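The Trelbridge demonstration cell can be seen at work in our Bramadville hall on open day, 26/01/2025. Visitors may come at any time between the morning coffee and the end of the afternoon, and no registration is necessary for groups smaller than six.

# Trelbridge sorting cell, with conveyor and two arms

The Trelbridge is a complete table unit for teaching and for trials with light objects. It is delivered by Oravec as one piece: the white-topped table, the green belt conveyor with aluminium rails, two jointed arms and two hands with fingers. The customer must provide only the power socket and a level floor.

The usual task at our demonstrations is a simple one. A plastic cup comes on the belt, the hand takes it, and the cup goes into the bin on the far side. We chose cups because they are light and they roll, so the visitor sees quickly if the grip is well adjusted.
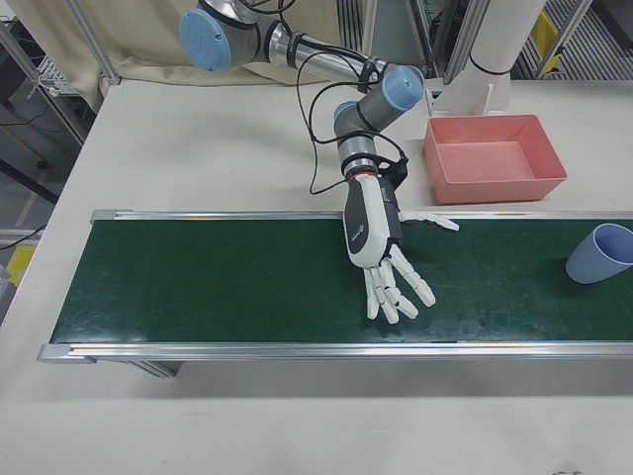
*Hand low over the belt, cup lying on its side at the right.*

## What is included

- Worktable with conveyor, belt length 2,253 mm
- Two arms with hands, mounted and cabled
- Control box and teach pendant
- One sorting bin and a set of plastic cups
- Printed manual in English and Slovak

The weight of the full unit is 740 kg, so please measure your doors and your lift before you order. We had one delivery in June where the table had to wait two days in a corridor.

## How the demonstration goes

Each demonstration takes about 56 minutes. In the first part our colleague Peter Rusnák explains the pendant and the emergency stop, and he always starts with the stop. After this the group sees the sorting task at slow speed and later at working speed. In the last part a visitor can take the pendant and teach one position by himself or herself.

Please stay outside the reach of the arms when they are moving. Bags and coats can be left by the door — not on the table, also not for a short moment.

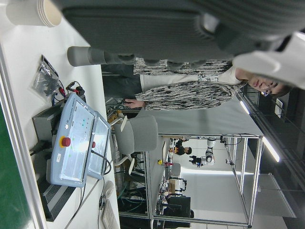 *By the control table: pendant with red emergency stop, keyboard and mouse, and the hall behind.*

Questions are welcome during the whole time. The most frequent one is about the hands: yes, they can be changed for a simple gripper, and the change is made at the wrist with the normal tools from the drawer. The second one is about noise. The belt motor is quiet enough that you can speak with a normal voice next to it.

## Position of the bin

The bin stands behind the belt, near the white column. For smaller rooms it is possible to move it closer to the end of the conveyor, but then the positions must be taught again.

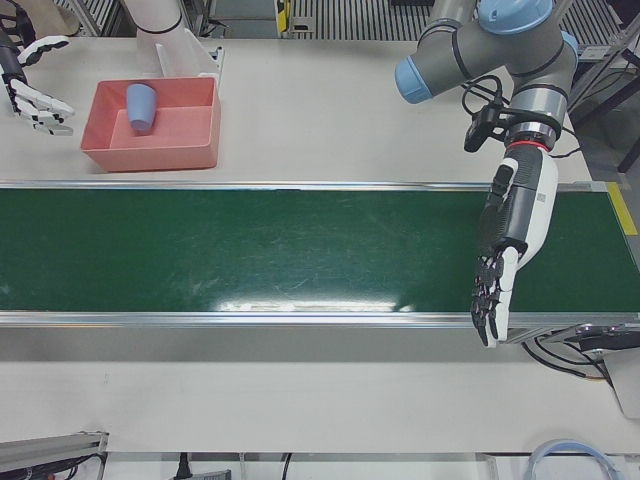 Photo: Loretti / Bramadville hall

A light blue cup in the pink bin is easy to see also from the second row, and for this reason we keep these two colours in the standard set. Other colours can be ordered separately.

## Ordering and visits

Loretti sells and services the Trelbridge unit. For a price offer please write to us the size of your room, the type of your power socket and if you need training on site. Schools can ask for a loan of the unit for one term; transport is then paid by the school.

If you cannot come on the open day, a private visit can be arranged with Peter Rusnák at the Bramadville office. Please tell him the number of persons and the language you prefer.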